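8 Aug 2018

The bench, finally

I spent most of the evening clearing the bench in the back room. It had got to the point where I was working on one corner of it with everything else pushed toward the wall, and I kept losing small parts under bigger ones.

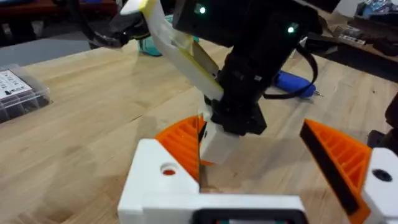
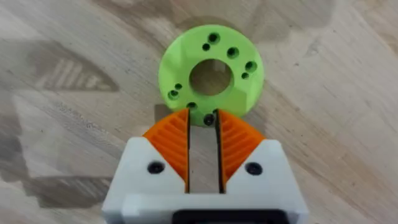 The table itself came from a house sale in Parkham in April. I paid 44 dollars for it, and it took two trips because the legs had to come off. The top is a light wood with a grain I like, and I don't want to paint it or cover it. I gave it one coat of oil when I got it home and it needs another.

Printed parts were the worst of the mess. I never throw any away. A disc with the holes a hair too tight is still a disc, and I tell myself I'll drill it out, and then I print a new one. Tonight I made myself decide. If I couldn't remember what a part was for, it went in the scrap bag. The rest got sorted by color, which I know is a silly way to sort parts, but it's how I remember them. I'll ask for "the green one" in my head long before I think of what it does.

Screws went into the Horrocks drawers. There are seven drawers and I had been using two. M3 has its own now, and so do the washers. I also found the small hex key I replaced last month, so I have a spare.

Cables are still in a box on the floor. I got as far as pulling out the power supplies and labeling them with tape before I got tired of it. I'd like to hang the cables from a rail along the back edge, and Onden sells one that looks long enough, but I need to measure first. The wall isn't square and the last shelf I put up there has a gap behind it at one end.

The lamp needs a new bulb too. I'm going to the hardware store Saturday and will get the oil at the same time.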